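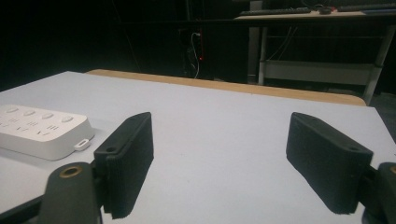 Yuzhen Feng 在草稿底下留过一句：规范写得再细，拿夹爪的人手一酸就全忘了，不如把每一条都写成站在桌边就能照着做的样子。这句话我们贴在文档最前面好一阵子，后来整份说明也就是照着这个意思重写的，所以如果您读着读着觉得有些地方啰嗦得像在耳边念叨，那多半是故意的，请多包涵！

Parkville 手持夹爪桌面采集规范与数据说明
README，第 4 版

一、先说说这是什么

您现在看到的是 Parkville 数据集随附的说明文件，里面一半讲数据，一半讲规矩。数据是用手持夹爪在桌面上采的短片段，一共 352 段；规矩是我们几个人边采边吵、边吵边改出来的做法，从夹爪怎么拿、桌面怎么收拾，一直到什么样的片段该留、什么样的片段该舍。只想用数据的朋友可以直接跳到第五节，打算自己也采一批的朋友，恳请您从头看，第三节尤其值得多看一遍（我自己每次开工前还会翻）。

夹爪的硬件图纸和标定脚本放在 Aline 仓库里，这里不重复。回放工具叫 Mahlangu，装法见它自己的 README，版本不要混用，老版本读不了我们现在的时间戳格式。

二、用到的几个词

片段：从按下开始到按下停止之间的一整段记录，中途没有暂停过。
起始姿态：两指张开，中间什么也不夹，指尖朝向桌面上准备操作的区域。
目标物：任务卡上写明要去碰、去夹、去挪的东西。
旁物：桌上除目标物之外的一切，包括插线板、线缆、杯子，还有谁顺手放下的笔。
舍弃：片段保留原始文件，但不进入发布清单。我们不删原始文件，这一点后面还会讲。

三、采集时的做法

3.1 夹爪检查

每次换人接手都要检查，哪怕前一位刚刚才放下。先看两边指面的纹路，竖向的细纹里很容易积灰和胶屑，用软毛刷顺着纹路刷，别横着刷。接着把两指慢慢合拢再慢慢张开，来回几次，听听有没有异响，也感觉一下两边的阻力是不是差不多。最后看指根与安装座的连接处，用手指轻轻晃一晃，松了就停下来拧紧，拧过之后必须重新标定。

这里多说一句我们吃过的亏：有一回 Jinfeng Shi 拧紧了左指的固定件，觉得只动了那么一点点，就没有重新标定，结果那半天的片段开合宽度全都带着偏差，最后整批舍弃。他本人特别要求把这件事写进来，连名字也一起写，说这样后面的人才记得住。谢谢你，Jinfeng！

3.2 起始姿态

开录前让夹爪在起始姿态停住，心里默数两下再动。这两下停顿在剪切和对齐的时候帮了大忙，没有它，自动切分脚本常常把准备动作也算进任务里去。两根手指应当同时出现在画面下方，指面都看得见，中间留出能看到桌面的空当。若发现一侧手指快要滑出画面，请先调手腕，不要去拧相机。

结束时也一样，松开目标物，退回来，停两下，再按停止。很多人开头做得很好，一到结尾就急着去按键（我也是其中之一，改了很久）。

3.3 桌面和旁物

我们讨论得最久的就是这一节。Wanting Du 最早主张桌面上只留目标物，其余全部清走，这样标注省事，画面也清爽。Yiran Hou 的看法相反，她说真正要用机器人的桌子从来不会那么干净，插线板就在手边，后面还有键盘鼠标和垂下来的线，模型总得见过这些才行。两边都有道理，最后定下来的做法如下：

允许旁物留在桌上，白色插线板这一类常见的东西不必特意搬走，被手指挡住一部分也可以。
旁物的位置在同一组片段里不许改动，要改就另开一组。
插线板作为旁物时，夹爪不得去按它的按钮，不得把指尖伸向任何插口，无论它有没有通电。任务卡里若出现这类动作，请直接退回给写卡的人。
线缆不得横在夹爪的行进路线上。背景里垂着的线不用管，桌面上会钩到手指的线要理到一边。
盛了水或别的液体的容器，与插线板不能同桌，盖着盖子也不行。
背景里的屏幕一律关掉或转开，上面的字有可能被读出来。

3.4 光线

桌面是浅色的，很容易过曝，周围又常常偏暗，两头都要照顾确实为难。我们的原则是先保住指面的细节：在回放里放大看，细纹能一条一条分清楚，就算合格。背景黑下去没有关系，不要为了看清后面的桌子把曝光整体往上提，那样前面的白桌面会糊成一片，浅色的目标物放上去几乎看不见边。曝光一旦定下，整组锁住，不要用自动档。

3.5 动作的快慢

请用您平时递东西给老人家的那种速度。太快了画面会拖影，太慢了又会出现许多没有意义的停顿。失败的抓取不要重来，接着做，能补救就补救，补救不了就退回起始姿态正常结束，并在备注里选“未完成”。这类片段非常宝贵，我们舍不得丢，有些使用者来信要的恰恰就是它们。

3.6 人的部分

手持夹爪拿久了手腕会疼，请务必照着轮换表来，别逞强。当天手腕不舒服的人去做复核，复核的活儿永远做不完，不会闲着的。旁边有人路过时先停录，哪怕只是个袖口进了画面，也要当面问过对方愿不愿意留下；对方犹豫，就按不愿意处理。

四、复核与舍弃

每个片段由采集者以外的一个人从头看到尾，用原速，不跳播。复核的人只回答下面几个问题，不负责评价做得漂不漂亮：

起始和结束的停顿在不在？
两根手指有没有长时间离开画面？
开合宽度曲线与画面对得上吗？
旁物在这一组里动过没有？
有没有人脸、可读的屏幕、写着姓名的纸张？

最后一项只要答“有”，片段立即移出共享目录，由两个人商量后再处理。其余各项答得不理想的，写明原因，标成舍弃。到目前为止标成舍弃的片段有 87 段，不计入前面说的 352 段，原始文件都还在，研究采集质量的朋友如有需要可以来信申请，说明用途就好，我们一般都很乐意给。

对复核结果有异议很正常，请写在记录里，不要私下改标签。Ximeng Du 负责维护这份记录，她回得慢一些，但每条都会回，您别着急。

五、目录和字段

episodes：片段本体，一段一个文件夹，内有视频、开合宽度和姿态。
cards：任务卡，纯文本，中文为主，部分附英文。
calib：标定结果，按组存放，和片段之间用组号对应。
review：复核记录，含舍弃原因和异议。
splits：我们自己用的划分，仅供参考，您完全可以另分。

姿态的坐标原点在两指指尖连线的中点，长度单位为米，开合宽度单位为毫米。我们知道单位不统一让人头疼，可下游脚本已经写了不少，改起来牵连太广，先这样放着，读取时请自己换算。单个视频超过 2000 帧的会拆成前后两份，文件名末尾带 a 和 b，拼接时按时间戳来，别按帧号。

六、适合做什么，不适合做什么

拿来做桌面抓取的模仿学习、夹爪视角下的物体检测、开合状态的估计，都挺合适。采集规范本身也欢迎拿去改成您那边的版本，改得更严或更松都行，只请注明改过哪些地方，免得别人以为是同一套。

不适合用来论证任何机器在人旁边工作是安全的。数据里拿着夹爪的始终是人，人会自己避让、会看路、会缩手，这些本事并没有记录在文件里。要上真机，请按您所在地区和单位的安全要求另做评估，本文档替代不了那一步。

另外，我们的桌子都偏浅色，桌沿也就那么几种，深色桌面和室外环境几乎没有覆盖。左撇子采集者太少，这一点心里一直过意不去，如果您是左撇子又愿意来帮忙，真的请联系我们！

七、许可与联系

数据和文字允许研究与教学使用，转发时请连同本说明一起带上。商业使用请先来信谈，由 Roltbridge 那边统一答复。

发现错误，不管多小，都欢迎提。请附上片段编号和时间戳，有截图就更好了。上一版里“开合宽度”在三个地方写成了“开合角度”，就是一位使用者耐着性子一处一处找出来的，已经全部改过来了。

八、还没做完的事

任务卡的英文版缺了一部分，Wanting Du 在补。
Mahlangu 回放时偶尔音画不同步，静音看不受影响，暂时请静音。
手套要不要统一颜色，还在讨论，意见请写到 review 目录下的 notes 文件里。
下一版打算在十二月放出来，主要加深色桌面的片段，3.4 节的曝光要求到时也会跟着重写。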